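Home Listening — January
By Clundance staff
Filed under: Vinyl & Gear, Tour Merch, How-To

Keeping records, strings and band shirts in good shape

Most of what ruins a record collection is slow. Heat does some of it, and so does leaning. Store LPs upright, close enough that they stand on their own but with enough slack to slide one out using two fingers. A shelf cube packed tight will wear rings into the jackets within a year or so. Keep the shelf off any wall with a radiator on the other side.

Brush each side before you play it. Hold a carbon fiber brush lightly on the surface for two turns, then sweep it off toward the edge. For secondhand finds, wash with distilled water and a drop of plain dish soap, rinse with more distilled water, and stand the record in a clean dish rack until it is fully dry. Keep the label out of the water. Put it back in a new inner sleeve — the old paper one is usually full of grit.

Cassettes should be wound all the way to one end before they go away for the season. If a tape squeals, fast-forward and rewind it once before blaming the deck. Clean the heads with a cotton swab and isopropyl alcohol, and let them dry before loading anything.

Guitars hanging in a heated room dry out in winter. A small humidifier in the case will do the job, and the refill takes less time than tuning up. Wipe the strings down after playing. If you change them yourself, do it one at a time on anything with a floating bridge.

Tour shirts last longest when they are turned inside out, washed cold and kept out of the dryer. Thick prints crack with heat. Never iron over the print itself; lay a thin towel on top and use a low setting. Fold along the sides so that no crease runs through the artwork, and change the fold now and then for shirts you rarely wear. For anything signed, skip the wash and store it flat in acid-free tissue. Marker ink fades in sunlight even behind glass — a north-facing wall is safer. 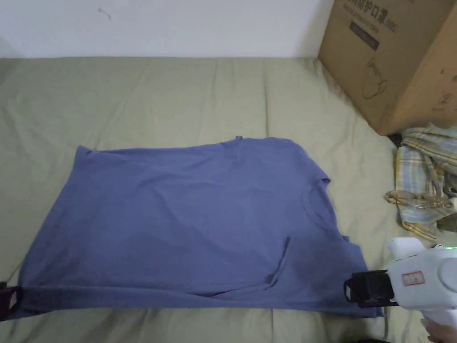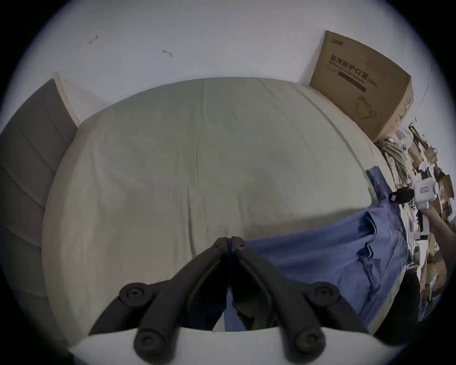

The bed, with its pale green sheet, gives plenty of room for folding.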